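Workshop Tips: Planning and Costing a Two-Arm Bench

Filed under: Equipment, Budgeting, Textiles

These notes cover the purchase of a bench with two arms for sorting and folding soft goods. They were written for small workshops, hire laundries and alteration rooms with one bench to fill and one budget to fill it from. Prices are left out except as shares of the total, as quotations go stale within months.

Start with the work

Write down what will cross the bench in an ordinary week before asking for a quotation. List each item by type, size laid flat, and the state it arrives in. A T-shirt out of a basket and a T-shirt off a hanger are different jobs and should go on separate lines. At Hunia the first list had 21 lines. After the sheets and the heavy coats were struck off, 12 remained, and the bench was bought for those 12.

Measure the largest item on the list at full stretch, sleeves out. The usable area is the part of the table both grippers can reach together, and it is always smaller than the table. Ask the supplier for a drawing of that shared area. If the drawing shows only the reach of one arm, send it back.

Table and walls

Choose the top before the arms. A smooth top lets cloth slide, which helps when straightening a hem and hinders when picking up an edge. Test with your own fabric. Gloss finishes throw lamp reflections back at any camera, so try the lamps in at least two positions before fixing them.

Plain side walls are worth the money if the room has a window or a walkway next to the bench. Pale matt paint will do. Leave them bare – hooks and labels always get added later and always end up in the way.

Allow standing room for supplies on the top itself. Incoming work, finished stacks and small parts each need a place, and each place comes out of the working area. Mark them on the plan as fixed objects. Nawal Gaber's method at Hunia is to cut the footprints from brown paper and tape them down for a week before anything is ordered.

Arms and grippers

Buy the two arms as a matched pair from one maker, on one order, with one warranty date. Mixed pairs save on the invoice and cost it back in spare parts.

Narrow fingers suit collars, hems and single layers. Broad pads suit stacks. Very few benches need both in the first year. Order one spare set of fingers with the arms and put it on the same line of the budget, otherwise it will be cut.

Payload figures matter less for clothing than for most work. Check reach and repeatability first, then payload with the gripper fitted.

Cables

Set aside money for cable management from the start. A cable running outside the arm needs slack at the elbow and at the wrist, and that slack needs clear air. Add the loop to the drawing at its widest. Keep basket handles, tall boxes and lamp stands out of it.

Keep a length of spare cable for each arm, labelled left and right. Ashraf Saber at Clasulmont replaces his on a fixed date in April and keeps the old set as the emergency spare. Fit connectors that can be reached from the front without lifting the top.

A budget that holds

Divide the total as follows and adjust once the quotations are in.

Arms and grippers: just over half.
Frame, rail, mounting plates and top: one sixth.
Electronics, cables and power: one eighth.
Lamps, walls, trays and baskets: one twentieth.
Setting up and staff hours: the remainder.

The last line is the one most often left at nothing. At Clasulmont the setting-up log for one bench came to 209 hours, fabric changes included. Put staff time in at its full rate even if the wages come from another account.

Carriage, unloading and any electrical work should be quoted separately. So should training. A single figure marked "installation" cannot be compared with anything.

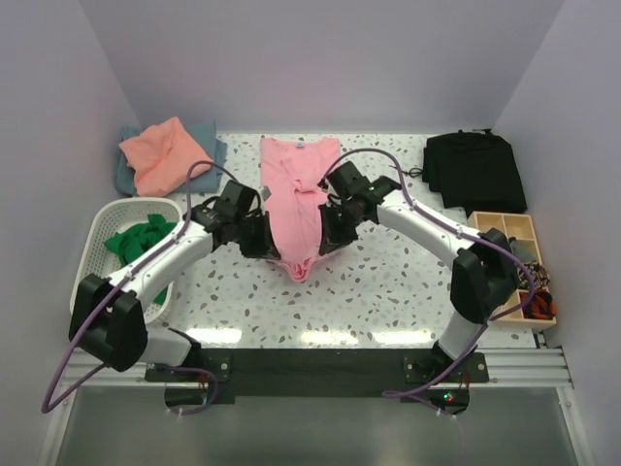

Page last changed: April, 16:40 (storage and mounting sections revised)

Storage within reach

A divided wooden box down one side of the top takes rolled and coiled pieces well and leaves the middle clear for the garment. Folded stacks go in the back corners. A perforated basket for loose cloth can stand at the side, though an arm may have to pass over it, so check the rim height against the lowest position of the forearm.

Mounting

A beam along the near edge, with a plate for each arm, keeps the bases off the top. Order the plates drilled to the arm maker's pattern. Leave the housings below open to view if they carry indicator lights, and allow a hand's width around the connectors.

Before signing

Ask for the price of one replacement joint and its delivery time, in writing. Ask who holds the software licence if the bench is sold. Run your own garments at the supplier's premises, unpressed, in the order they come out of the bag. The Ursu trial sheet has space for 548 entries; a morning's run fills the first page, and that is enough to compare two suppliers.

Keep the quotations, the paper plan and the trial sheets in one folder – the insurer will ask for all three.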